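Mimex shelf cell – notebook
March 18, 2019
Entry by Cayetano Llorente, read over by Iulian Cârstea

Fault: unplanned contact with standing product during restock run. Cans knocked over, one protective stop, no injury. Arm locked out until the items at the end are closed.

Setup. Same shelf bay as in February. Arm on the short pedestal, two-finger gripper, soft pads, force limit unchanged. Planner is the Grarellow build from last month with the retreat fix merged. Product is the usual mix, gold cans on the left and the amber drink bottles on the right. Task is restock from tote to shelf, front row last. Speed at 5 percent for the first pass, then the normal production setting.

What happened. First pass clean. At normal speed the arm placed a can in the front row, opened, and began its retreat. Retreat is supposed to be straight back along the approach vector until the fingers clear the front lip, then up. It went up and left while the fingers were still between the cans. The left finger caught the neighboring can just below the shoulder and took it over. That can took others with it. The arm carried on for the rest of the segment and stopped when the wrist touched the underside of the upper shelf. The stop was the force limit, not the planner. The planner reported the segment as complete.

Iulian hit the e-stop after the arm had already stopped. He was standing outside the tape. Cayetano (me) was at the desk and saw it only on the log. Nobody inside the guarded area at any point. The gate interlock was checked afterward and trips correctly.

Log. Cycle 126 of the run. Controller loop is 1,000 Hz, so there is plenty of resolution on the joint side. Joint positions follow the commanded path closely right up to contact. This rules out a drive fault and a slipping pad. The arm did what it was told and the path was wrong.

The commanded path has the blend starting early. In the config the blend radius for retreat is set per shelf level, and the entry for this level was missing. The loader falls back to the default, and the default is the free-space value. At low speed the blend is clipped by a different rule (minimum segment time), so the path stays nearly straight and nothing shows. At production speed the corner is cut. That matches what we saw: clean first pass, then contact.

Why the entry was missing: the level was renamed when the bay was re-measured. The Pacheco calibration script writes the new name, the retreat table still carries the old one. No warning on a failed lookup. I made the rename and did not search for other uses of it.

Second finding, less comfortable. The force limit only reacted at the upper shelf. Contact with the can was well below threshold, as expected for a light item that is free to move. So the limit protects a person's hand against a hard clamp but tells us nothing about product being pushed around. The Flomeo wrist sensor would have seen it. Its channel is recorded but not used in the stop logic. Iulian wants it in the logic. I agree, with a separate threshold for retreat only, otherwise it will trip on every placement.

Reproduction. Power off, brakes on, gate open and locked out. Layout put back by hand from the pose list, four upright cans in a loose two-by-two next to the bottles. Positions are good enough for a clearance check with the finger template, but should not be used for calibration.
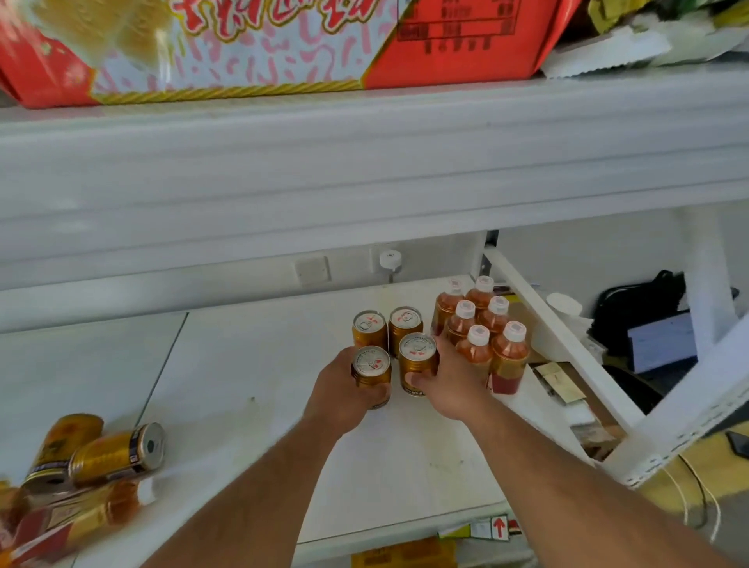 Cans being positioned by hand beside the bottles. More drinks on their sides at far left.

Template check on paper: with the straight retreat the finger clears the next can. With the default blend it does not, at any spacing we use. Widening the spacing is therefore no fix and I have taken it off the list.

Actions
– Retreat table: add the entry under the new name. Done, not yet run. (CL)
– Loader: missing level name must be a hard error, no fallback. (CL)
– Wrist sensor into stop logic, retreat segments only, threshold to be found with empty cans first. (IC)
– Planner must not report a segment complete after a protective stop. Report sent to Grarellow. (IC)
– First pass at 5 percent is not a valid test of blends. Add 2 intermediate speeds before production. (both)
– Check the other bays for renamed levels. Not started.

Lockout tag is on the main switch, key with Iulian. Remove only after the loader change has been run against the old config and seen to fail.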